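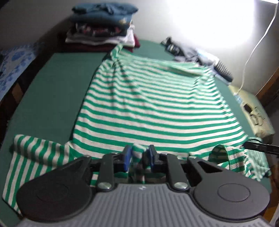
Objet : Re: [pince-textile] Défaut de serrage sur les rayures

Bonjour la liste,

mai 2020, et la pince Prustero lâche toujours les chemises. Le message de mars disait ceci :

> Chez Nuchit, même panne après 200 pliages : les doigts
> se referment, le logiciel annonce « prise OK », le vêtement
> reste sur place. Quelqu'un a touché au seuil ?

Oui, moi. Je l'ai passé de 50 à 25, sur les conseils de la notice Reltuder, qui a manifestement été rédigée par quelqu'un n'ayant jamais plié de linge. Résultat : 188 prises déclarées bonnes d'affilée, y compris celles où les doigts bleus ne pinçaient que de l'air. Un optimisme admirable.

Remis à 50, c'est mieux sur un pli épais du bas de chemise. Sur une manche en vrac, l'outil hésite, puis serre trop fort et ne rouvre plus sans coupure d'alimentation. Donc pas de doigts humains dans les parages tant que Grunholm n'a pas renvoyé le ressort de rappel.

Si vous avez un journal de couple moteur au moment du blocage, je suis preneur, même mal formaté.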